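⏷The forever worktop

Every kitchen showroom I have visited since July has promised me a surface that will outlive me. The salesman at Losovetti used the word "forever" before I had taken my coat off. His rival at Akard preferred "lifetime", which in the small print meant 8 years, provided you kept the receipt and never put a pan down.

I am not against nice things. I do wonder who is buying a slab at £145 extra per metre on the strength of a leaflet, though, and what they think they have been told. "Stain resistant" is a phrase with a lot of room in it. So is "easy care".

Nantana Thongdee fitted kitchens for years before she moved into repairs, and she takes a dim view of the whole business. "People ask me which one doesn't mark," she told me. "They all mark. You choose how much it'll bother you." She charges £80 for a call-out and spends a fair part of it explaining that the polish kit in the customer's hand won't do much.

Pichit Jaidee, who sells the Ernico range, disagrees, as he would. He says that complaints come from people using the wrong cloth. I asked which cloth was the right one. He sells it, in packs of 3.

What bothers me most is the fashion for shine. A showroom is lit to flatter and wiped down before opening, and a kitchen is neither. Matt finishes have their own troubles, grease being the main one, but they keep quieter about wear. Take a black marble pattern with white veins running through it, polished until it throws the light back at you: the veining is handsome, and there are fine scratches and scuffs all over the finish. Ask to see a sample that has been lived with. At Losovetti they offered me a brochure.
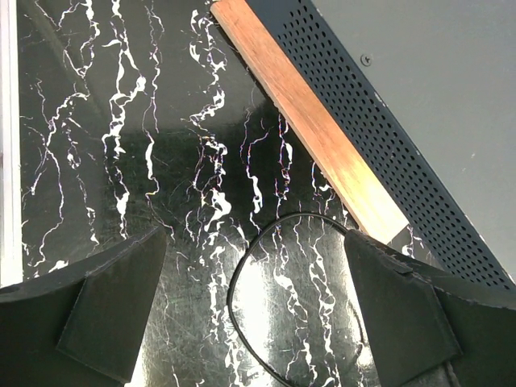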